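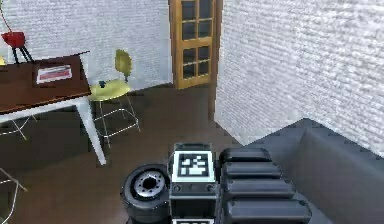 Fig. 4. Simulated room, with wheel, center module with top marker, and padded arm segments.

Home > Manuals > Brosanau mobile base > Section 4 > Marker and camera check

4.3 Checking the top marker in the simulator

Do this procedure before you change anything on the real machine. The simulator uses the same settings file as the robot, therefore a mistake in this file will show itself in both. You need the Ludunow viewer, release 2022 or newer, and the room model "Grovstead".

1. Close all other viewer windows. Two open windows will write to the same settings file.

2. Start the viewer and load the room "Grovstead". Wait until the brick walls have their full texture. If the walls stay plain grey, the texture folder is not found and you must set the path again (see 2.6).

3. Load the robot model and choose the view "Body, rear high". The square marker on the top face of the center module must be fully visible, with its black border and the thin white margin outside it. The wheel and the arm segments may go out of the view at the bottom. This has no influence on the check.

4. Open the panel "Markers" and select the top marker. Enter the ID 638. The ID of the lower marker is 499. Do not exchange them.

Note: In Fig. 4 only the top edge of the lower marker can be seen. The check of the lower marker is made from another view and is described in 4.4.

5. Press "Detect". The program makes 1000 readings and then shows the result in the same panel. Do not move the view during this time.

6. If the result is "Stable", save the settings file under a new name and go to step 8.

7. If the result is "Lost" or "Jumping", look first at the white margin. When the margin is too thin in the marker file, the dark body of the module touches the border and the detection fails. Make the margin wider and repeat from step 5.

8. Copy the saved file to the robot. Switch the robot off and on again.

CAUTION: Keep the arm in the rest position when you switch on. The segments can pinch fingers in the gaps between them.

CAUTION: Do not loosen the two small screws on the front face, below the top marker, in order to correct a detection error. The marker position is then no more valid and the full calibration in Section 6 must be repeated.

Note for users of the Hennessy charging dock: the dock has its own marker. Remove it from the marker list before step 5 and add it again after step 8.

Text of this section: Vilgot Grønli. Last change: April.

Share (2) | Comments (5)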